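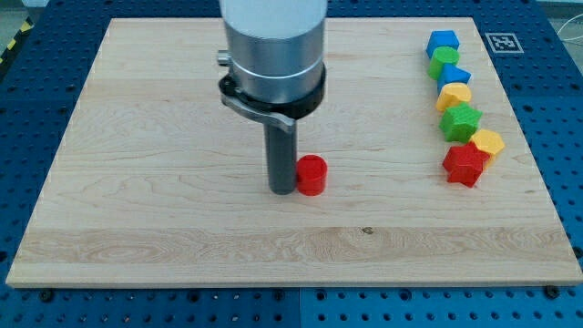 4.2 Choosing and preparing the board

I spent far more of this project thinking about wood than I ever planned to. Our first trials used a painted panel, and I'd still be using it if Branislav Kubíček hadn't leaned over one afternoon in April and asked why the block always seemed to curve the same way near one corner. He was right, it did! The paint had gone on thicker there (my fault, I was in a hurry), and a short, squat cylinder sliding on its flat end will pick up on that sort of thing.

So we switched to bare maple. Figure 3 shows the board lying on the perforated table with the red block standing on it. Look at the grain for a moment – most of the surface has fine horizontal streaks, but across the lower third there's a wide band where the figure gets wavier and a bit lighter, with a small dark knot in it. I was all set to reject the board over that knot. Miloslav Doležal, who has built more furniture than the rest of us put together, told me to measure first and complain later, and that's how the Nerkia protocol came about.

The protocol is simple enough. We divided the board into a fine-streaked region and a wavy region, and in each one we slid the block along the grain and then across it. We made 1,000 slides for the main set. Then I found that 7 of them had been logged with the wrong direction, so we repeated those and kept both versions in the raw files, and that's why the tables in the appendix list 1,007 entries. The analysis only uses the corrected ones.

What we were after was whether direction matters more than region. It does, at least on this board. Sliding across the grain gave us more scatter in the final resting position in both regions, and the difference between the regions themselves was small enough that I wouldn't want to build an argument on it. The knot did nothing we could measure. Miloslav has been very gracious about this.

A few words on upkeep, as I got several emails about it after the workshop. We wiped the board with a dry cotton cloth after every 200 slides and left it unoiled. I did try a coat of Floltine wax on an offcut, and it felt lovely under the hand, but the block's behavior drifted over the first day and never quite settled, so I gave up on it. The block got the same dry cloth and nothing else.

Figure 3. The maple board and red cylindrical block used in the sliding trials. The band of wavy grain runs across the lower third of the board.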